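Re: [demos] suturing set, is teleop good enough to train on?

Posted 02/09/2022

I read the Kolberg write-up twice before answering, and I'm still not buying the headline claim. The earlier message, trimmed:

> We now have 169 teleoperated runs on the Rolby pads, all interrupted stitches,
> all done from the console by hand. The plan is to get to 1,000 by the end of
> February and train straight from those. We think the operator's skill carries
> over if you record enough of it. No scripting, no hand-tuned steps. Comments
> welcome before we lock the protocol.

Fine, comments. First, "the operator's skill carries over" is doing a lot of work in that paragraph. A person at the console ties a knot partly by watching the thread and partly by knowing what thread does when you let it go slack. You are recording the watching, and the motion of the hands. You are not recording the second part anywhere. Look at how much black thread is lying across the pad while the two instruments are busy at their tips, with three knots tied and the top of the cut still open.

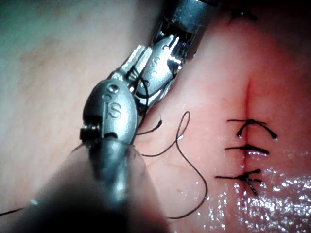
My worry is with the slack. In every set of knot demos I've been handed, the loops land differently each run, and the operator quietly fixes it with a small extra tug or a regrasp. Those fixes are the skill. They are also the first thing people throw out when they clean the data, on the grounds that the run "wasn't smooth." If your protocol says to discard any run with a regrasp, you will end up training on the lucky ones.

So please tell us what the discard rule is. The write-up says "failed runs removed" and leaves it there. Failed by whose judgment, and at what point in the run?

Second, the needle. Nudel tried the same approach with a different arm, and their stitches looked good on video as long as the needle was handed over at the same angle each time. Once it came in a bit rotated, the policy went through the motion anyway. The jaws on a curved needle near a seam, with a knot already down and loose thread on both sides, is a much harder starting point than the tidy setups people like to open their talks with.
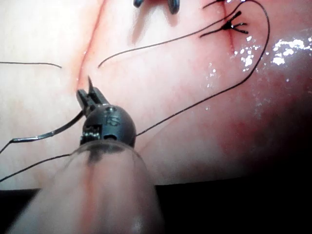 Idahosa wrote back off-list to say that I was being unfair to teleop as a whole, that guiding the arm by hand would be worse for this because you can't move two small tools that way and keep your own fingers out of the view, and that in any case 40 messy console runs had done more for their knot policy than all of the clean scripted ones put together. I was told I could pass that along, so I have.

I agree with the first half. Hand guiding is a poor fit for two tools in a space this small, and I wouldn't suggest it. On the second half I'd like to see the numbers. "Did more for" compared with what, on which pads, and tested by someone other than the person who recorded the runs? If the same operator also set up each test, then some of the skill was in the setup.

Third, views. I have no quarrel with putting a camera at the wrist, but you should say plainly what it loses. When the jaws are open right over the incision, the tool body covers a good stretch of the cut. The operator may have had another view to go by. Does the policy get it too?

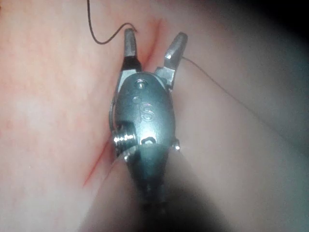
If it doesn't, then the demos contain decisions made on information the learner never sees, and adding more runs won't repair that. It would just average over it. I've seen this go wrong with much easier jobs than stitching.

What I'd ask for before anyone locks anything:

- the discard rule, written out in full
- the discarded runs kept and shared, with a short note on each
- a list of every view the operator had at the console
- around 12 test starts with the needle and thread placed by somebody who didn't record the demos

None of this is expensive next to the console time you're already planning to spend. I'd take the current set with those four things over the full one without them.

Also, the link to the Rolby pad order sheet in the write-up is dead for me. Could someone repost it?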